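Elvia Esquivel gets louder when the talk turns to test rules, and she knows it. "I could do this all day," she says, pulling up the practice guide her group at Nodville has been writing since November. It covers how a simulated kitchen task should be set up, run and reported, and it's only 4 pages long. She's very proud of that.

The first rule is about clutter. A robot that can pick up a mug from a bare counter hasn't shown much, she says, so the guide asks for ordinary household things around it. "Put a toaster in there! Tip a bowl over! Kitchens are messy, and I love them for it."
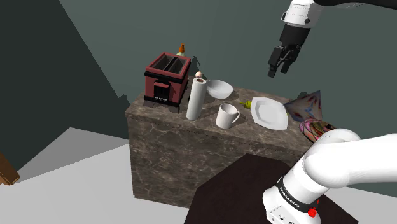 A simulated counter set with a toaster, paper towels, a mug and other household items.

Her favorite section deals with what counts as a grasp. Older reports would say "success" and leave it there, which drove her up the wall. Now the team has to write down where each finger goes, inside the cup or outside it, and which way the cup was facing at the start. "Somebody at Wiltmont should be able to read my sheet and set up the very same run," she says. "When that works, oh, it's a great feeling."

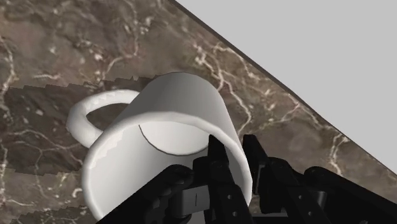
Gripper and mug at close range, with one finger inside the rim.

The guide also asks for 600 runs per task, with every failed one kept in the record, and for a second view from overhead so that a reviewer can check clearances between the arm and whatever is lying nearby. Esquivel reads the failures first, usually with coffee. 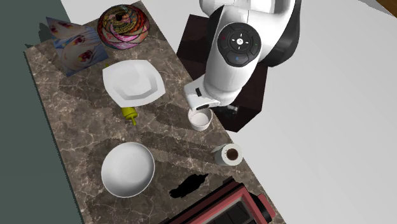

Tharun Poojary would go further, and told her in a long note on the draft that "a simulated pass should never be reported without the physics settings printed next to it." Esquivel has already added the line. It's rule 32, and she wants it moved up to 3.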